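Wanted: Night Baker for a Small Bakery With Large Opinions

Grikeck Bread, Lullaleck. Full time, permanent, starts in March.

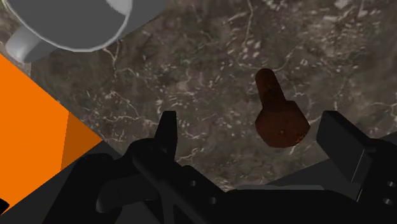

Who we are

Grikeck is a bakery on the wrong side of the river in Lullaleck, between a tire shop and a place that has been about to become a yoga studio for as long as we've had the lease. We make bread. We also make buns, a seeded cracker that sells better than it should, and on Saturdays a rye loaf called the Vesura, which weighs as much as a cat and keeps longer than most New Year's resolutions.

There are four of us at present, and one of the four is leaving to live somewhere sunny and get up at a normal hour. We wish her well. We would like to replace her before the rest of us start talking to the oven.

The job

You would be the second baker on the night shift. The first baker mixes and runs the schedule. The second baker shapes, scores, loads, unloads, and keeps an eye on the clock while the first baker is arguing with the mixer. After six months, if you both still want to, you'll start swapping roles week by week.

A normal night goes something like this. You come in at ten. The sourdoughs were mixed by the afternoon person and are waiting in the cooler, so you start by dividing the white dough and getting the pans ready. Shaping runs until midnight or so. The first loaves go in after that, and from then on the oven decides what you do and when. There is a meal break at two, which is a real break, sitting down, and not a sandwich eaten over the bench. By five you're packing wholesale orders for the Cai, which is our van, and by six you're sweeping. You go home while everyone else is scraping their windshields. There is a certain mean pleasure in this and we won't pretend otherwise.

On Fridays we bake 200 extra buns for the school and the two diners, so Friday is longer and louder. Friday also pays an extra hour whether or not it takes one.

What you'll need

At least a year of shaping bread by hand in a working bakery or a serious restaurant kitchen. We'll ask you to shape a few loaves, so please don't stretch the year.

The ability to lift a 50-pound bag of flour to waist height, more than once, without making it a personality.

A way to get here at ten at night. The last bus comes through at 9:19 and stops across from the tire shop. The one person who relied on it being on time doesn't rely on it now.

A food handler's card, or the willingness to get one in your first two weeks. We pay for the class. The class is dull.

Some tolerance for radio. The night shift takes turns choosing, and the other baker likes baseball from years ago, with the scores already known.

What you won't need

A culinary degree. If you have one, fine, we'll try not to hold it against you.

A passion for bread. Most applications we get have a great deal of passion in them and very little about whether the person can work nights. Liking bread is plenty. Being on time is better.

Your own knives, your own starter, or a tattoo of a whisk. The starter we have is older than the lease and does not get along with visitors.

Pay and hours

$19 an hour to start, going up to $20.50 after the six months mentioned above. Five nights a week, Monday through Friday, with every Saturday night and Sunday night off. Wait, one correction to how that's usually read: the Friday shift ends on Saturday morning, so your Saturday begins with a nap. We mention this because two people have now been surprised by it.

Paid vacation is two weeks in the first year and three after that. We close for the first week of July, when it's too hot to be near the oven and the town empties out anyway. Health insurance starts after 60 days, and we cover most of the premium. We'll show you the plan and the numbers at the interview so you can compare it with whatever you have now.

You also get bread. People laugh at this part and then by their second month they are giving loaves to the mail carrier.

Things you should know before applying

The building is old. It's warm by the oven and cold by the back door, and there are nine feet between the two, so dress in layers.

The mixer is loud, and we supply ear protection. Please wear it. The first baker didn't for ten years and now you have to tell him everything twice.

Night work is hard on some people. We don't think less of anyone who tries it and finds out they need daylight, but we'd much prefer you found out before we trained you. If you've never worked nights, say so, and we'll set up three trial shifts, paid at the full rate, before either side commits.

How to apply

Write us a letter, one page or shorter, and tell us where you've baked, what you made there, and when you could start. Drop it at the counter at 27 Tannery Road any morning before noon, or mail it to the same address. A résumé is welcome, but we read the letter first. Please include a phone number and the hours when you're awake.

We'll start reading on Feb 5, 2018, and keep going until we find the right person. Everyone who writes will hear back, even if it's a no. If you're invited in, plan on two hours: half of it at the bench, shaping, and the other half at a table with coffee, where you can ask us anything you like about the money, the hours, or the mixer.

No calls between seven and three, please. We're asleep.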